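About > Who we are > The long version

The long version

Merketano is a shop, a kitchen table and a small school for people who would like to lay out fruit without embarrassment. We are in Cluvthorpe, up the hill past the chapel, on the side of the road where the bus doesn't stop.

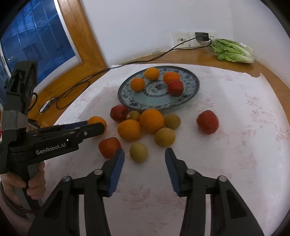
It began with a greengrocer's in the year 2000, when Oskari Oksanen took on the lease from a man who had sold potatoes and very little else. Oskari had trained as a window dresser. He couldn't leave a crate alone. Customers would come in for onions and find them arranged by shade, and a fair number of them complained that they no longer liked to take one from the front.

After a few winters of this, people started asking whether he would come and do their tables. Christenings first, then a golden wedding at the Dernell Hotel, where the fruit was admired all evening and eaten by a spaniel. The lessons followed because doing everyone's tables himself was wearing him out, and he thought it would be quicker to teach them. It was not quicker. He still holds that it was the right decision.

What we teach

Our main course is called Vi. The name is Swedish for "we", or Roman for six, depending on which of us you ask, and there were six lessons when it started. There are now 8. We have left the name as it is, having paid for the sign.

You will work at a round table with a cloth on it, one good plate and a quantity of fruit. Oskari has views on all of these. The table should be round because a square one makes everybody line things up. The cloth may have a pattern provided it keeps quiet: pale pink flowers on white are fine, parrots are not. The plate, on the other hand, is allowed to shout. A wide blue floral border does half the work for you, and it's a pity to bury it, so beginners are told to put a few pieces towards the back and leave the front bare. Beginners then fill the front. We wait.

The rest goes on the cloth. This is where most of the arguing happens. Oranges are easy, being round and cheerful and hard to get wrong. Tomatoes are more trouble, as they look well next to anything orange but there is always one student who feels they ought to be in a salad. Greenish fruit is the real test. Put it all in one place and it looks like a stall, spread it out evenly and it looks like a board game. We like a loose huddle in the middle and one red thing off by itself on the right, sulking. Lesson four is almost entirely about the sulking one.

Nobody is marked. There used to be a certificate, and 513 of them were printed with "arrangment" spelt like that. If you would like one, please ask, as we have plenty.

The shop

We still sell fruit and vegetables from the front room, most of it from growers we can reach by van before breakfast. The onions are in an ordinary heap these days. You may take one from wherever you like – Oskari has promised to look the other way.

We also sell plates. They are mostly second-hand, they seldom match, and the larger ones live on the top shelf, where we would rather you didn't fetch them down yourself. Cloths are in the drawers underneath. The drawer that sticks has the nicest ones.

Who does what

Oskari teaches, buys the plates and answers the telephone as if it had startled him. The rest of us weigh, deliver, iron and sweep. The ironing is the larger part of the job and was not mentioned at interview.

Finding us

The 709 bus goes as far as the chapel. From there it is uphill, and it feels longer on the way back with a melon. Parking is available to anyone who can reverse round the water trough.

The next round of Vi begins in November. Classes are kept small, chiefly on account of the table. Bring an apron and leave your own fruit at home – people will bring bananas, and then there has to be a conversation.

Page last updated 20/10/2020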